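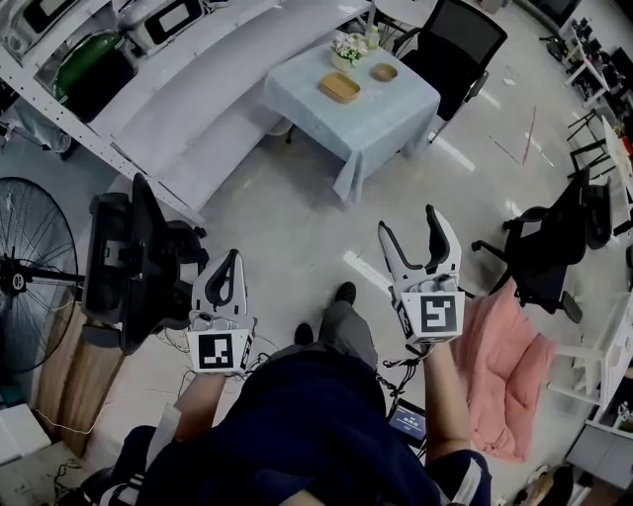

## 4. Running the open day demo

This section covers the hand-held gripper demonstration, start to finish. It assumes the kit has been unpacked and charged as in section 3, and that the Kilow software on the base laptop shows both grippers by name. If you've never run the demo for visitors before, you are in for a good afternoon. People love this one, and kids get the hang of it faster than the engineers do.

Set aside an hour before doors open. At Skurkport we went from cold cases to a working demo in half that, but we'd done it a few times by then.

### 4.1 Setting up the table

1. Put a small table where visitors can see it from at least two sides. A cloth is fine. Let it hang, but keep the hem clear of the floor so the operator can't step on it.
2. Put out a tray and a bowl. The bowl should be light enough to lift with one gripper.
3. Add one or two ordinary things toward the back, such as a vase of flowers or a small bottle. These give the session some texture, and visitors always ask whether the robot will knock them over. (Great question. Let them find out in the second half!)
4. Move chairs back so the operator has room to step in from the front and from either side.

> **Note:** Table height should be between 700 mm and 900 mm. Lower tables make taller operators stoop, and the wrist angles in the recording get strange.

### 4.2 Fitting the grippers

1. Pick up the left gripper first. Left and right look alike in the hand, so go by the marker block at the base: the two printed patterns are different. The card in the lid of the case shows which is which.
2. Close your hand around the grip and squeeze slowly. The fingers should close without a click. If you feel one, see 9.2.
3. Do the same with the right.
4. Route the cables down toward the waist and clip them to your belt or waistband. Leave enough slack to reach straight out with both arms.
5. Check the small readout screen. It should settle on READY. If it shows WAIT for longer than a minute, unplug the left gripper, count to five and plug it back in.

> **Caution:** Watch your feet. Loose cables on the floor are the most common trip hazard at these events. Tape down any that cross the operator's path.

> **Caution:** Don't wipe the marker blocks with alcohol or glass cleaner. The print goes patchy and tracking drops out. A dry cloth is enough.

### 4.3 The demonstration

The demo has two halves. In the first, a person does a small job at the table with the grippers while the system records. In the second, the Mollah arm does the same kind of job from a model trained ahead of time. Say this out loud at the start, or half your audience will think the arm learned it in the last four minutes. (The real training set for the table job is 2548 recordings. Tell them that too, it gets a gasp every time.)

1. Stand two steps back from the table with both grippers out in front of you, elbows bent, fingers open.
2. Press **Start** on the readout screen and wait for the tone.
3. Step in. Move the bowl onto the tray, pause, and move it back.
4. Step back to where you began and press **Stop**.
5. Turn the laptop toward the visitors and play the recording. The two gripper paths are drawn as colored lines, and this is the moment people crowd in.
6. Invite a visitor to try. Fit the grippers on them yourself and hold the cables while they find their balance.
7. After three or four turns, switch over to the arm by following section 5.

> **Note:** Talk while you work! Say what you're reaching for and why you slowed down. A silent demo looks easy from the back row, and the fun is in how many little choices go into moving one bowl.

### 4.4 Visitor turns

Keep each turn to 225 seconds. The software beeps at the limit and saves whatever it has. Nobody needs to rush, and a dropped bowl is a perfectly good recording.

- Long sleeves should be pushed up if they hang over the marker blocks.
- Left-handed visitors don't need any change in settings.
- Children under eight can hold one gripper, with an adult wearing the other. We tried this on a whim at the Zerkemness open day in September and it was the hit of the afternoon.
- Ask before you save. Visitor recordings go in the `guest` folder and are deleted at closing unless the visitor has signed the form.

The `guest` folder holds 1000 clips. If it fills up, the Start button goes gray; clear the oldest hour and carry on.

### 4.5 If something goes wrong

**One path is missing on playback.** The marker was covered, usually by a sleeve or by the other gripper. Record again with the hands farther apart.

**The paths jump.** Look for glare. Glossy floors and strong overhead lights do this, and turning off one row of lights is often enough.

**The fingers don't open fully.** Check for a cable caught behind the grip. Don't force them.

### 4.6 Packing up

1. Press **End session** before you unplug anything.
2. Unplug the right gripper, then the left.
3. Coil the cables loosely. Tight coils crack the jacket near the plug.
4. Put both grippers back with their fingers closed.
5. Write the number of visitor turns on the sheet in the lid, along with the best question you were asked. We read those.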